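Does anyone really sort clothes on the bed, or is it only in the videos?

Home and Laundry board. Thread started April 2023. 1196 views

fmwaipopo
I keep reading that the bed is the best place to sort clean washing. Tip it all out, make piles, done before bedtime because you need the bed. I've tried it for a month and all that's happened is the piles go on the chair at eleven at night and come back to the bed in the morning. Is there anything in it, or do people just repeat it?

Mrema_O
Works for me. The bed's the biggest flat thing in the house. I don't see what's wrong with it.

kettle30
It isn't flat though, is it? Put a stack of jumpers on a duvet and it leans over as soon as you sit down. I use the ironing board with a towel over it.

Mrema_O
An ironing board holds four shirts if you're lucky. There are five of us.

hamisi_t
I paid 300 for a Luvex folding table for exactly this job and it now has a printer on it. Make of that what you will. Before anyone suggests the Skomomard hanging sorter, I've had one of those too and the hooks bent.

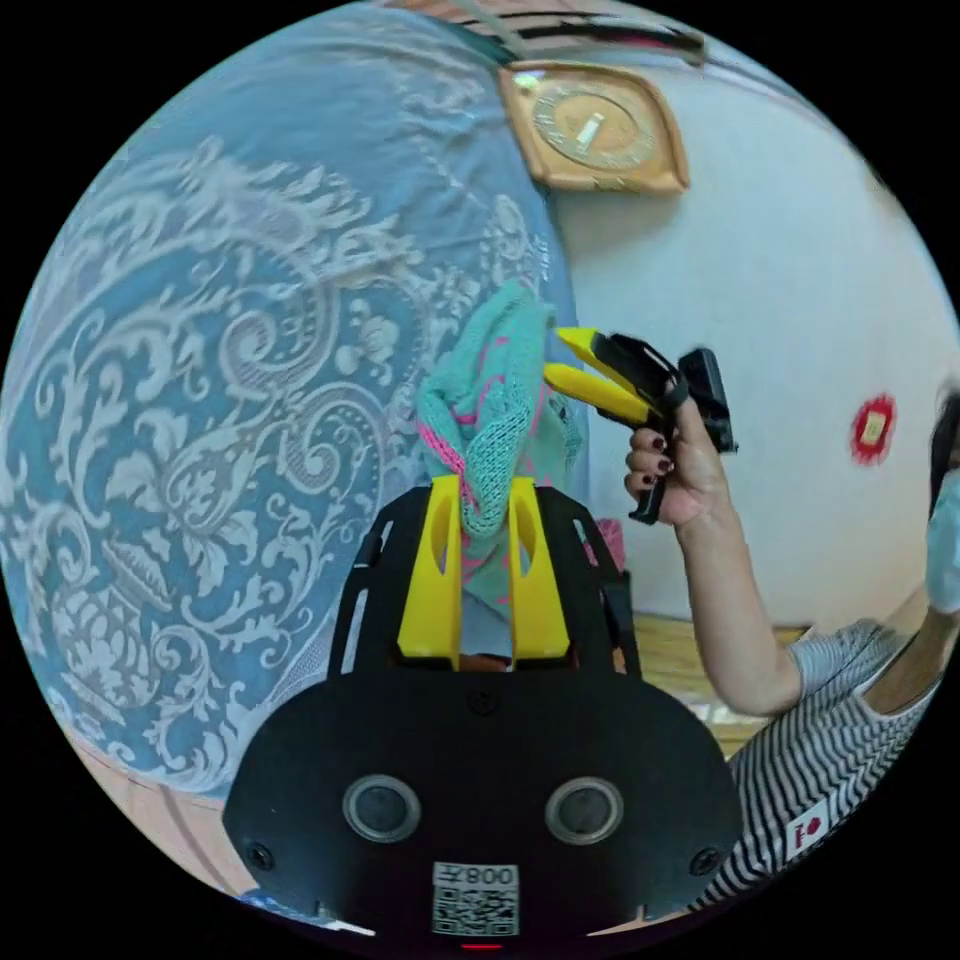

E_Makori
Knitwear is where I stop believing any of these methods. The videos always use T-shirts. Try it with something loose and open like that mint green one with the pink stripes, which goes into a twist the minute you pick it up by the middle. You can't fold that in thirds in the air. It has to be laid down, sleeves sorted out, edges pulled level, and then it might stay put. So yes to a surface, but I doubt the bed has anything special going for it.

fmwaipopo
That's more or less my trouble, half of ours is knitted. Does rolling work?

E_Makori
Rolling is fine in a suitcase. In a drawer it comes undone and you've got a heap again.

Mwajuma M
Disagree about rolling. Ours have been rolled in the drawer since September and they're still rolled. You need the drawer full enough that they hold each other up. Half empty and of course they come undone.

kettle30
So the answer is to own more jumpers?

Mwajuma M
Or use a smaller drawer.

hamisi_t
While we're on bedding, can I ask about patterned bedspreads? My sister swears by a blue and white one because it doesn't show fluff. I think it just makes it harder to find the socks.

Mrema_O
Your sister's right about the fluff. Socks you find with your feet.

kettle30
I had a busy paisley cover from Elta and lost a navy vest on it for two days. Plain sheet over the top, then sort. If you must use the bed.

fmwaipopo
A sheet over the bedspread so I can put clothes on the bed so I can take them off again. I'm not sure this is saving me any time.

Mfaume2902
It isn't meant to save time. It's meant to make you finish. If the piles go on the chair then you haven't finished. Take the chair out of the room.

fmwaipopo
They'd go on the floor.

Mfaume2902
Then do half a load. I never tip out more than I can put away before the kettle boils. Knits first, while I've still got the patience.

E_Makori
Knits first I can agree with. The rest I'd want to see you do with a full basket and two children in the room.

Mwajuma M
Try the small drawer, Felista, and report back. I still say it works.

fmwaipopo
Will do. Not moving the chair.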